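Write the rules down before you press run

6/3/21

I have been rewriting our cell rules all week and I'm having way too much fun with it. It started when Xiomara Brannigan sent me the Sturider house rules, 34 pages of them, and asked what I'd cut. I cut a lot! Then I put some of it back, and then I got excited and wrote a short version of my own for the sim work we do at Warness.

First, the big one. A simulated cell gets the same rules as a real one. You name the fixture, you write down the start pose, and you don't move a box to make the pick easier. People get loose in sim because nothing breaks, and then those habits walk right over to the hardware bench with them.
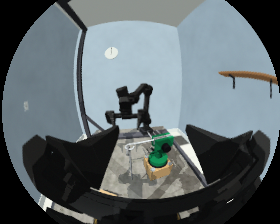
The second rule is the one Xiomara and I argued over. She wants the gripper fully open at the start of every run. I want it at whatever opening the task sheet says, with the number typed in. We went back and forth for most of an afternoon and ended up with her version for new tasks and mine for anything that has passed review. I still think I'm right, but hers is easier to check when you're tired.

Then there's clutter. I love clutter in a test (a bare table teaches you very little about how a policy behaves), but it has to be on the sheet too. If there's a sponge on the table, the sheet says sponge. Small stuff counts. The same goes for lighting, and I would add shadows as their own line – a hard shadow across the work area can change a result as much as a new part can, and it's the first thing people forget to log.

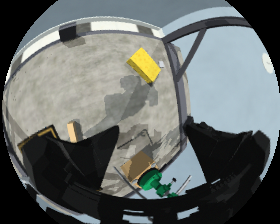
Who gets to change a rule

At Vergara, where I worked before this, anybody could edit the standard, and by August we had 2 copies that disagreed on what counted as a failed grasp. So now a change needs one person to write it and a different person to run it, start to finish, using only the page. If the second person has to ask a question, the page isn't done yet.

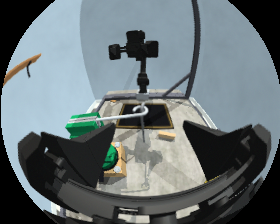 Stusance has been good about this on their side. They send back a marked-up sheet with every batch, and last time the notes were better than my original text, so I stole them.

Next up is the stop rule. Right now a batch is 400 runs and we stop at the end no matter what, which feels wrong when the first stretch is all timeouts. Xiomara wants batches of 3,000 with a check built in along the way. I'm coming around to it, and I'll post the draft once she's done with her red pen.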